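Stalstead releases Tufa 10, planning software for two-armed tabletop work

Vuvton, 4 Dec 2024

I get to write the press release this time, which means you get it in my voice and with fewer adjectives than usual. Tufa 10 is out today! It's the biggest release we've done at Stalstead, and if you run a pair of robot arms on one bench and you're tired of one arm waiting politely while the other one finishes, I think you're going to like it.

A little background for anyone who hasn't met us. Stalstead is a small software company in Vuvton. We don't build arms and we don't build grippers. Tufa is the layer that sits between "pick up the thing over there" and the joint commands that make it happen. It takes in what the cameras report, decides which arm should go, plans the motion and keeps checking the plan while the arms are moving. People use it for sorting small parts, kitting, lab bench chores and a whole lot of experiments we only hear about when something breaks.

So what's new? The main thing is the shared-space planner. In Tufa 9, each arm got its own zone, and the strip in the middle was handed back and forth like a single bathroom key. It was safe and it was slow, and customers told us so (some of them in writing, at length). Tufa 10 plans both arms together, in time as well as in space, so the two grippers can work close to each other without either one having to park. If one arm gets delayed, the planner reworks the other arm's path and carries on.

We ran 3225 two-arm tasks on our own benches before release, most of them in November. On the set of tasks where both arms need the middle of the table, the new planner cut the average time per task by 15 seconds compared with Tufa 9. Your numbers will depend on your layout, and I'd much rather you try it on your own table than take mine as gospel.

The second thing is Hakine, our new perception module. Hakine keeps a running list of what's on the table and how sure it is about each item. Rigid things like trays and boxes were already in decent shape. Cloth was the headache, because it never has the same outline twice, and clear plastic wasn't far behind - depth cameras tend to look straight through it. Hakine treats both as their own cases. When it isn't confident it asks for another view from a wrist camera before anybody reaches for anything. You can turn that off if you're in a hurry. I leave it on.

Cables also get a mention, finally. You can now give Tufa a rough model of the cable run on each arm, with as much slack as it really has, and the planner will stay away from motions that would snag or stretch it. This was the most requested item on our list for two years running, and I'm a bit embarrassed it took us until version 10.
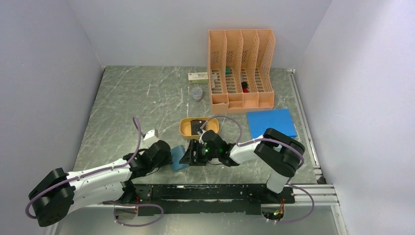

The smaller stuff adds up too. We closed 335 tickets in this release. Logs are readable now, startup is faster, and the simulator finally uses the same collision settings as the live system, so a plan that passes on your laptop is being judged by the same rules on the bench. There's a new replay tool as well: pick any moment in a run, scrub back, and see what the planner believed and what it was considering instead. I use it every day and I would have paid good money for it last year.

A couple of things didn't make it. Handing an object directly from one gripper to the other works in our tests, but it's marked experimental and it's off by default. Three-arm setups aren't supported yet, so please don't write to me about that one until spring.

Tufa 10 is a free update for everyone with a current license, and Hakine is included. Old Tufa 9 projects open without changes, although you'll need to switch on the shared-space planner yourself in the project settings. New users can get a trial through the Stalstead website, with the full planner, the simulator and a few sample bench layouts to start from.

Press questions, demo requests and complaints about cables can all go to the Stalstead press desk in Vuvton. I read everything that comes in, and I do answer.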